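Workshop notebook – putter bench, January

Second entry on the Drultwood blade. In a very good mood about this one! 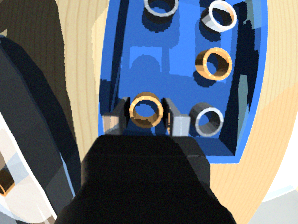
Loft and lie

Got the Drultwood into the bending vice at 9.30 and took the lie a touch flatter. The neck moved far more sweetly than the Trurnmont did before Christmas, which fought me the whole way and then sprang back overnight. Loft now reads 3 degrees, checked twice with the gauge flipped end for end. Left it clamped through tea and it hadn't drifted. Lovely.

Head weight

Scraped the old lead tape off the sole (horrible glue, needs white spirit and patience). Bare head plus the new weights comes to 350-something on the kitchen scale, but that scale is hopeless in the cold so I'm not writing down the last digit. Will redo it on the Tsang scale once the battery turns up.

Rolling tests

Moved on to the carpet strip. Set the ramp, then hit 100 putts with the old Zamus grip on and another 100 with the fat one. Same ball throughout, line drawn on it in marker so the wobble shows up. With the old grip I was pushing everything right of the tee peg, same as on the course all autumn. With the fat grip the line stayed upright for long runs and I holed 11 on the trot at one point – my best on that carpet by miles. Stopped to make a note and missed the next two, naturally.

Distance control is worse with the fat grip, though. Short ones came up short and the long ones clattered into the skirting board. Could be the grip, could be me. Try it on real grass before deciding.

Still to do

Re-whip the neck, black thread this time.
Order grip tape, we're down to the end of the roll.
Ask Trurnmont whether the 500 model takes the same shaft tip. The catalogue gives two different answers on facing pages.
Take both grips up to the practice green when the frost lifts, and don't forget the chalk line again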